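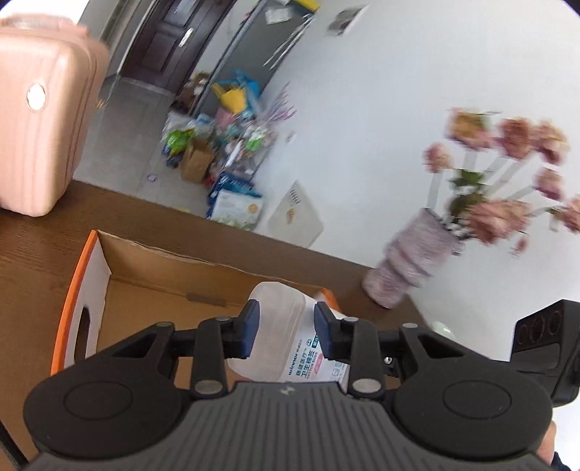
Fig. 1. Cotton buds in their own lidded tub, at the open carton on the table.

Household Packing and Moving, Week 2 Handout
The small stuff: bathroom, drawers, and whatever ends up by the fridge
Notes by Yareli Sandoval

Okay, last week was all furniture and I know some of you left wanting to go home and wrap a wardrobe. This week is less glamorous. We're doing the little things, the ones that take up one drawer in your head and then eat an entire Saturday when you start pulling them out.

Start with the cotton buds. I use them in every course I teach (people laugh, fine) because they show you the first question to ask about any small item: does it already have a container with a lid? The tub in Fig. 1 does. It's a "winner" one, with COTTON BUDS right there on the label, so you don't have to write anything on it. Lid on, into the carton, next thing. Loose buds out of a torn bag are a different story and I'd put those in a zip bag or just use them up before moving day.

Things with their own lid go straight in. Things with a lid that could leak get a strip of tape and a plastic bag, and they ride upright. Things with no container at all get grouped first, and please don't group by size! Group by where you'll be standing when you want them. Nail scissors belong with the cotton buds even though they'd fit nicely with the kitchen scissors.

Picking a carton

A carton with handle holes, like the one in the picture, is worth holding out for. You can get your fingers in and carry it close to your body, and you can also peek through the hole when you've forgotten what's inside -- I do this more than I should. Two warnings. Small items can slide out through an oval cutout if you fill past it, so either stop below the handles or put a folded towel against that wall. And corrugated board gets soft in a damp bathroom, so pack on a table in another room and carry the things to the box.

I had a question last time about buying boxes. The Bisura medium is the one I keep at the studio and it's perfectly good. Robles sells a bathroom kit with dividers for 75 and I can't in good conscience send you there for cardboard. Grocery cartons are free. Check the bottom seam, tape it twice, done.

Suitcase or carton?

You have suitcases. You're moving them anyway. So fill them! A hard-shell case like the pink one at the upper left is a lovely place for anything you'd hate to see squashed, and if it has wheels it'll take the heavy things too, books being the classic. My own habit is to keep one case for the first night: sheets, towels, a change of clothes, chargers, medicine, and the toiletries you use every single day. That means you have to decide, item by item, which bathroom things are first-night things and which are carton things. Cotton buds go either way. I put mine in the carton, my sister thinks that's barbaric.

The pile

Look over by the refrigerator in Fig. 1. Bags, packages, a brown paper bag, a blue and white carton, all heaped at the foot of it. Every home I've ever packed has a spot like that. I don't fight the pile, I just give it a rule: work it from the top down, and each thing goes in a box, in the trash, or in somebody's hands to take away. You don't get to move a bag to a new pile. If a bag holds other bags, open it (there's nearly always a phone charger in there).

While you're near the fridge, take down any papers stuck to it and put them in one envelope. Do it early. They fall off when the door gets bumped and then the school calendar is gone.

Flowers and vases

Artificial flowers like the pink ones on the right are easy if you take them out of the vase. Lay the stems flat along the top of a carton with nothing over them, or roll them loosely in a pillowcase. The vase gets wrapped by itself and stuffed with socks. Don't mail me a photo of a vase packed with the flowers still in it, I've had two already.

For next time

Pack one bathroom drawer, all of it, into one carton. Write the room and three contents on the side, and don't write on the top, where the next box will sit. Time yourself from first item to tape. The Tudier inventory sheet is at the back of your folder; fill in the left column only, we'll do the right one together. Bring the sheet, leave the carton at home. The June group brought the cartons and we couldn't get to the coffee.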